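Getting yellow powder out of a gingham tablecloth?

Posted by Skadton

Hoping somebody has a trick for this. We've been measuring out dry stuff at the table, spooning from a bowl over a metal tray so the tray would catch the mess, and of course the mess went everywhere else. It's a red and white check cloth and the yellow shows up something awful on the white squares. I haven't wet it yet, as my mum always said never to wet a powder. The packet lost its label ages ago so I can't swear to what it is, but it's very fine and it came from the baking cupboard (cornmeal, I hope, and not something with turmeric in it!). The cloth is 13 years old and I'm fond of it. Do I shake it, hoover it or just bung it in the machine?

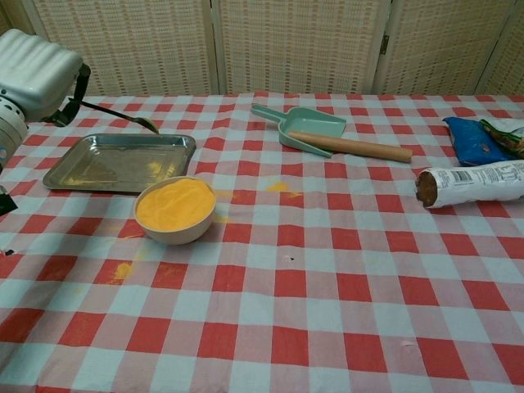
3 replies

Solange Jacquet

Your mum is right, don't wet it. Take the bowl and tray off first, and go gently with that bowl if it's as full as mine usually is. Then lift the powder with the edge of a bit of card, working from the outside of each patch inwards. Don't rub! After that, gather up the corners, carry the whole thing outside and give it a good shake, then go over the back with a soft brush. If it's cornmeal you'll probably see nothing left at all. If there's still a yellow shadow, dab a damp white cloth on a corner and see whether any colour comes off on it. If it does, treat it like turmeric: washing-up liquid, cool water, half an hour, then a normal wash and out on the line in the sun. I did a curry-stained one in February and it took 2 goes, but it came up lovely. Keep it away from the tumble dryer until you're sure the mark has gone.

Gromeo

just wash it at 38 or whatever your machine does, it's a tablecloth

Tilter

Agree with Solange on the card, though I use the hoover hose with an old pair of tights over the end, held just above the cloth. Check the red doesn't run before you soak anything, mine went pink. Also get a bigger tray! I put the bowl right inside a roasting tin now, and whatever falls off the spoon can be tipped straight back in.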